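Notes from the lab visit, Jullamville, Tuesday

Writing this up on the train before I forget it all. Sorry for the state of it.

Went over to see the Plarach people. Onyekachi Bassey had been promising me a look since the spring and I finally had a free day. Left at six, two changes, got there just before ten with one bar of battery and no breakfast. The building is a good walk uphill from the station. Coffee machine by the post room takes coins only. Go in with coins.

The group is small and a bit spread out. Bassey runs the data side, Chiamaka Iyamu does the training and the tests on the arm. What I went for was the Iser result, which some of you will have heard Chiamaka talk about in September. Short version: they teach a two-armed robot to do table jobs from recordings of people doing the same jobs by hand, with no robot in the room at all. People hold a gripper in each hand, do the task, and the grippers' movement gets logged. Robot learns from that.

Not a new idea in itself and they don't claim it is. The question they set themselves is narrower. If you've only got so many hours of people's time, do you spend them doing the same thing very neatly over and over, or let things vary? Different start positions, different speeds, the odd clumsy go left in?

Iser is 4000 recordings, all two-handed. 1286 of those are bowl jobs. Put something in, take something out, move it from one bowl to another, steady the bowl with one side while the other does the picking. Bassey reckons the bowl jobs are where you learn the most, as both hands have to know about each other. I wasn't sure about that going in. More sure now.

Morning was mostly watching recording. I'd thought it would be quick. It isn't quick. Set the table, call the start, do the thing, call the end, reset. Then again. There's a rhythm to it once they get going and people stop chatting. 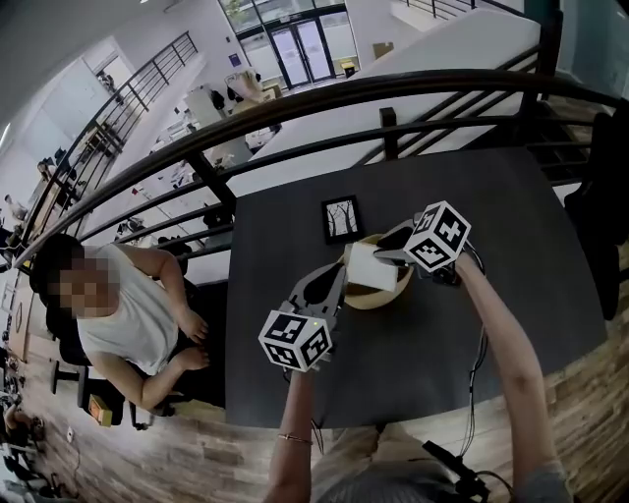 The main finding is to do with approach, i.e. the bit before anything gets touched. Iyamu split the bowl recordings into two piles. In one, people had been told to come in from the same side every time, same height, nice and tidy. In the other they were told only what the end result should be. Same number in each pile, same training, same arm. I had assumed the tidy pile would win on the plain cases and lose on the odd ones. Watching the small white block in the tan bowl, with the two grippers coming in from opposite sides, you start to see why it's harder than that. The block was partly inside the bowl, the bowl is shallow, and which side you go in from changes what the other gripper can do for you. A person sorts that out without thinking. Someone told to do it one way every time never shows the robot that there was a choice. The cubes with the black and white markers on top of each gripper are what gives them the position, by the way, so every one of those choices is there in the log if you care to look for it. Bassey does care to look for it. He has a plot.

The plot: every approach path laid over every other one, one pile in one colour, one in the other. Tidy pile is a thin rope. The other is more like a bush. On the arm, the bush wins. Iyamu's test is 70 tries per setup, block placed by somebody who doesn't know which version is loaded. The free pile came out ahead on the awkward placements, as you'd guess, but also on the plain ones, and that's the part people argue about. I argued about it. Over lunch.

Lunch: sandwiches from the place opposite. Cheese one fine. Avoid the other.

My objection was that the free pile might just contain better workers. If you let people do it their own way they relax, they get smoother, the logs get cleaner, and then it's nothing to do with variety. Iyamu had clearly heard this before. She said they checked by taking the free pile and throwing away paths till only the ones close to the tidy route were left, then topping up the numbers with more of the same. Relaxed people, narrow paths. That version did no better than the tidy pile. So I shut up and ate.

I still think there's something in how the table gets set. Whoever resets has habits. I asked if they log who did the reset and they do not, or didn't until that afternoon, at which point Bassey wrote it on the back of his hand. Will be interested if anything comes of it.

Afternoon, the arm itself. Different room, down a corridor, much louder than I expected (the fan, not the arm). They ran the tidy version first and then the free one, didn't tell me which was which. I guessed right both times but it wasn't hard. The tidy one comes down in exactly the same spot whatever you do to the block. Nudge the block over and it sort of hovers, goes down, misses, comes up, goes down in the same place again. The free one changes side. First time I saw it do that I said something out loud, can't remember what.

Failures were worth seeing too, and fair play to them for running the bad ones with a visitor stood there. Both versions are poor when the block is flat against the inside of the rim. Both sometimes squeeze the bowl and the block together and lift the lot. Iyamu has a theory that it's to do with the grip width coming in late in the log compared with the position, 2 steps late she thinks, and that the training smears it. They're re-doing the timing on a subset to find out. She wouldn't be drawn on when.

Things I wrote down that don't fit anywhere:

They throw out far fewer recordings than we do. Dropped block stays in, so long as it gets picked up again. The only ones binned are where a marker cube went out of sight for too long.

Left-handers. I asked. The pile isn't balanced and they know it. The robot tends to steady with the left and pick with the right, in both versions, even when the other way round would be simpler.

Session length matters more than they'd planned for. Wrists get tired. Paths from late in a session sag, you can see it on Bassey's plot if he turns the right bit on. They've gone over to shorter turns, with swaps.

Labels are thin. Task name, start, end. No notes on what went wrong. Iyamu wants more, Bassey says nobody will fill them in. Having tried it at ours I'm with Bassey.

There's a joint bit of work planned with the Mykhailiuk lot, who have the same kind of grippers but a different arm. Point is to see if the free pile still wins when the arm can't reach as far. My money's on yes for the plain placements and a mess for the rest. Shorter reach, fewer sides to come in from, so some of what people showed it is no use to it. Anyway. They'll find out.

What I'd like us to try, for what it's worth. We've been writing longer and longer instructions for our own recorders, and after this I think we should go the other way for a couple of weeks. One line. "Block ends up in the bowl." See what comes back. It'll look untidy and the plots will be horrible, and I'd want the same number of goes as the last batch so we can compare properly. Also steal the blind placement thing, we should of been doing that anyway. And log who resets.

Chiamaka is happy to share the script that does the throwing-away, the one from the lunch argument. It wants the logs in their layout so somebody will need to convert ours. I've said we'll send her our rim cases in return, she hasn't got enough of them. The slides from September she'll send seperately, once she's fixed an axis.

Train's just pulling in, battery on red. If anyone wants Bassey's plot ask him for it directly, I only have it as a very bad printout with coffee on.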